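Datensatzbeschreibung: Fruchtlagerung und Verkostung Arnora

Überblick

Der Datensatz enthält 3.000 Einträge zu Lagerverhalten, Festigkeit und Geschmack von Tafeläpfeln. Er wird von der Versuchsstation Arnora gepflegt und steht Obstbaubetrieben, Beratungsstellen und Schulen für die nichtkommerzielle Nutzung offen.

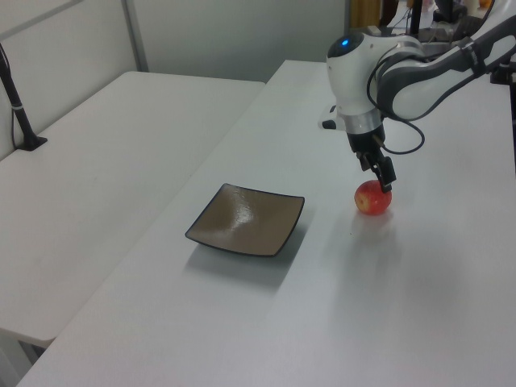 Arnora Datenhefte, Heft 6

Herkunft der Proben

Die Früchte stammen aus den Anlagen Purnlow und Olness. Die Ernte erfolgte im Oktober. Beschädigte oder von Schorf befallene Äpfel wurden vor der Einlagerung aussortiert und sind im Datensatz nicht vertreten. Die Lagerdauer betrug höchstens 90 Tage.

Aufbau der Dateien

Die Daten liegen als Textdateien mit Semikolon als Trennzeichen vor, Zeichensatz UTF-8, Dezimalkomma. Der Ordner "lager" enthält die Messwerte, der Ordner "verkostung" die sensorischen Urteile. Beide Teile werden über das Feld proben_id verknüpft.

proben_id: eindeutige Kennung der Frucht
anlage: Purnlow oder Olness
lagertag: Tage seit Einlagerung
festigkeit: Fruchtfleischfestigkeit in kg/cm²
brix: löslicher Trockensubstanzgehalt in °Brix
masse: Fruchtmasse in Gramm
bemerkung: Freitext, kann leer sein

Fehlende Werte sind mit NA gekennzeichnet. Die Angabe 0 im Feld lagertag bezeichnet Messungen am Tag der Einlagerung.

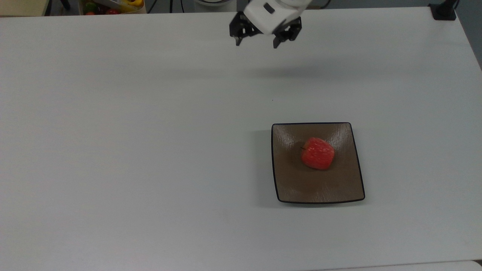 Abb. 2: Tischfläche mit Teller und Apfel.

Sensorische Prüfung

Jede Sorte wurde von drei Prüfpersonen unabhängig voneinander beurteilt. Erfasst wurden Süße, Säure, Saftigkeit und Mehligkeit auf einer sechsstufigen Skala. Die Backproben zur Bräunung (Teilprojekt Maillard) sind gesondert abgelegt und dürfen mit den Rohverkostungen nicht gemittelt werden.

Bekannte Einschränkungen

Für die Anlage Olness fehlen die Brix-Werte der ersten Lagerwoche. Das Feld bemerkung wurde nicht vereinheitlicht; Abkürzungen der Prüfstelle blieben unverändert. Aussagen über andere Anbaugebiete lassen sich aus den Daten nicht ableiten.

Nutzung und Zitierweise

Bei Veröffentlichungen ist die Quelle als "Versuchsstation Arnora, Fruchtlagerung und Verkostung, Version 3" anzugeben. Korrekturen werden in der Datei AENDERUNGEN.txt vermerkt.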